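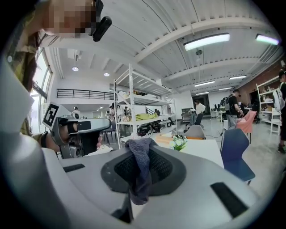
Dark blue-gray knit under the long ceiling fluorescent, window on the left

Telling navy, charcoal and black knits apart under fluorescent light

Posted in Laundry & Textiles by hemline_b
Dec 1, 2023

I sort clean knitwear, mostly socks, in a large open room with a white ceiling and curved white beams. Lighting is a long fluorescent fixture, another linear fixture off to the side, and a set of narrow strip lights farther back. There is a tall window on the left wall. The walls and ceiling stay as they are, it is a rented space in Pevard.

The problem is dark colors. Navy, charcoal, black and a blue-gray all look the same once the daylight drops. I pair them, bag them, and when the bags are opened near a window the next day a portion of the pairs is wrong. It is always the dark ones. Light gray against white has never been an issue, and patterned pieces sort themselves.

What I have tried:

Moving closer to the window. Works until mid-afternoon, then stops working. In August it was good for most of the day.

A phone flashlight held over the cloth. Makes everything look bluish, including things that are black.

A light meter app (Grulum, free version). It reads 600 lux on the table surface with the fluorescents on, which I understand is more than enough for ordinary table work.

So the amount of light seems fine and I still can't see the difference. Is it the tubes? Would a lamp fix this, and if so what do I look for on the box? I would prefer not to replace the ceiling fixtures. Budget is 50 dollars, more if there is a good argument for it.

3 replies

spool_and_bobbin
Accepted reply

Lux tells you how much light is landing on the table. It tells you nothing about color. The number you want is CRI, the color rendering index, printed on the box or in the code on the tube itself. Older cool white tubes are often in the 60s or low 70s. At a CRI of 70 dark blues and dark grays collapse into each other, and adding more of the same light does not separate them.

Get a single task lamp, CRI 90 or higher, color temperature 5000 K. Check that the listing gives a CRI value at all. If it only says "daylight," that refers to the color temperature, and a 6500 K bulb with poor rendering will give you the same trouble as your phone did. I use a clamp lamp sold as the Lenus, which came in under your budget, but any lamp with those two numbers will do the same job.

Setup:

Put the lamp 50 cm above the sorting surface, off to one side. Directly overhead flattens the rib of the knit, and the rib is useful when two colors are close.

Cover the surface with something matte and neutral. White paper is acceptable, mid gray is better for darks. Do not sort on a blue or brown table.

Keep one reference piece of each dark color pinned to a card and lay the card beside the pile. Comparing two cloths edge to edge is far more reliable than judging one by itself. A crumpled sock always reads darker in the folds — flatten it before comparing.

If you can switch off the ceiling light nearest the table, do so. Mixed light is workable, but the lamp should be clearly the stronger source where your hands are.

For the tubes: read the three-digit code after the wattage. The first digit is the CRI class, the other two are the color temperature. 740 means CRI in the 70s at 4000 K. 950 means CRI in the 90s at 5000 K. If the landlord ever relamps, ask for the second kind.

ye_mill_end

Agree with the lamp. I would add that some pairs will never match even under good light. Two navy socks from different dye lots can agree in daylight and disagree under tubes, or the other way round. The term is metamerism. Check doubtful pairs under both before you bag them.

Wash history matters too. One sock of a pair that has been through more cycles goes grayer, mostly at the heel and toe. Compare at the cuff.

dannock156

just buy all black socks

hemline_b

Checked the code on a spare tube, it is 740. Lamp ordered. The reference card is already in use and has cut down the charcoal/black mistakes. Navy is still hard after the daylight goes. Will try the gray surface next.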